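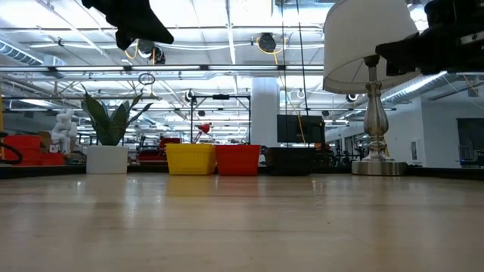

Yellow and red baskets at the far side of the table, lamp to the right.

Data > Wholesale prices > Ostdale onions and potatoes

Print this page | E-mail this page

April, by Wagner Magalhães

README: Ostdale floor prices, onions and potatoes

What you get is one table of 3,050 rows, each a price for a lot on the Ostdale market floor. Two agents supplied the sheets, Werno and Stornwood. I typed them up and checked the typing. I did not check the prices, and I doubt anyone could.

Columns

day - weekday name only
agent - Werno or Stornwood
crop - onion or potato
grade - 1, 2, or blank
bag_kg - weight printed on the sheet, never weighed by me
price - per bag, before commission
note - whatever was scribbled in the margin

Where I'd be careful

Agents like to call this the market price. It's the price they wrote down. Werno fills in its sheet after the floor closes, from memory as far as I can tell, and its numbers are suspiciously round. Stornwood writes as it sells but leaves grade blank whenever the lot was mixed.

A price of 99 means "no sale" on Stornwood sheets. On Werno sheets it might be a real price. I left every one of them in. Don't average the column until you've dealt with that.
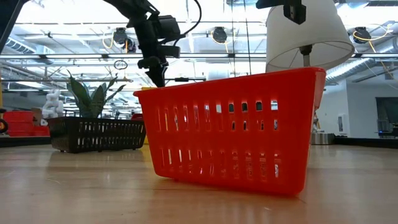

Orange-red plastic basket with slotted sides.

Tuesday rows are thin. Ignacio, the older price list some growers still quote, fills its Tuesday gaps by copying the day before. I don't, so the two will disagree, and I'd trust neither for a contract.

There are 12 lots that appear under both agents with different prices. Could be a resale, could be a mistake. They're marked "twice" in note.

Not suitable for

Forecasting, whatever the last person told you. Comparing agents on service or honesty. Anything about what growers were paid, as commission and handling aren't in here.

Changes

Version 2 fixes bag weights that had slipped into the price column. If you still have the first version, delete it.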